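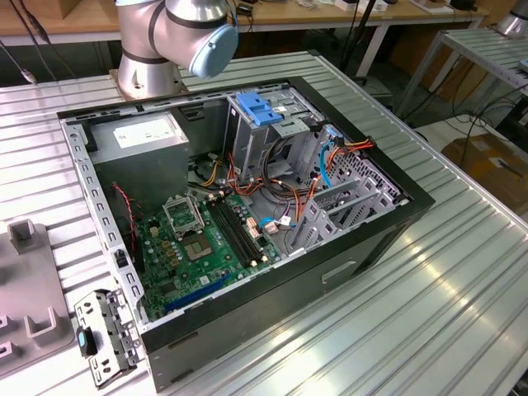
Members of the Gernville service desk wrote that retired desktop computers should go to the recycler whole, and that opening them costs more staff time than the parts are worth. The objection is a fair one, and the first portion of this talk answers it.

Opening remarks (6 minutes)
Welcome the audience on behalf of Nilitz. State that the Mulcahy office released 172 desktop computers in September, and that 106 of them were assigned to the parts program. Acknowledge the Gernville comment and read it in full if time permits.

Point to make: the program does not ask staff to strip every machine to bare metal. Memory and processors are recorded and bagged first. Power supplies are left in place until the end, with their cables attached, so that the wiring can be followed back to each connector. Pause for questions on labeling.

Drives
Speak slowly in this portion. Hard drives are the one item for which Nilitz remains accountable after a computer leaves the building. Each 3.5-inch drive is logged by serial number before it is placed in the locked cabinet. Remind the audience that blue plastic parts inside a case, where present, often mark what can be released by hand. Staff should look for them before reaching for a screwdriver. Mounting tabs stay with the case.

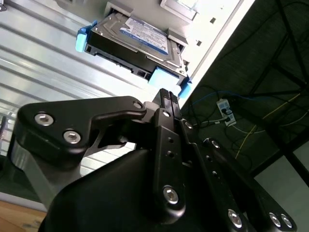
Storage and transfer
The locked cabinet at Mulcahy holds 60 drives. When it is full, Stulasia is notified in writing and a transfer is arranged. Both parties sign the log. Drives are not to be held in desk drawers or mailed between offices.

Closing
Refer the audience to the written procedure. Requests to join the program are to be sent through the department head. Leave the contact slide up during questions.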